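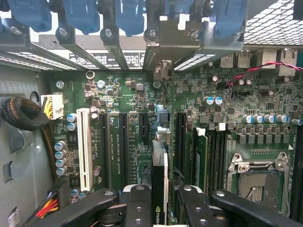 Green motherboard and blue card latches inside an open desktop workstation case.

Home Ceramics Glass Collectables Postage Contact

Mottram pottery milk jug, cream glaze, stock no. 1511

Older cream jug from the Mottram pottery with a brown band under the rim. Stands nearly 6 inches tall and weighs 500 g. Small chip to the foot and light crazing inside, no cracks. Mottram stamp to the base, a bit faint but readable. Sold as used.

Price £55. Posted second class, double boxed. Returns accepted within 14 days, buyer pays postage.

Related items
Kilico glass posy vase, green
Grenden sugar bowl, no lid
Cekmont egg cups, pair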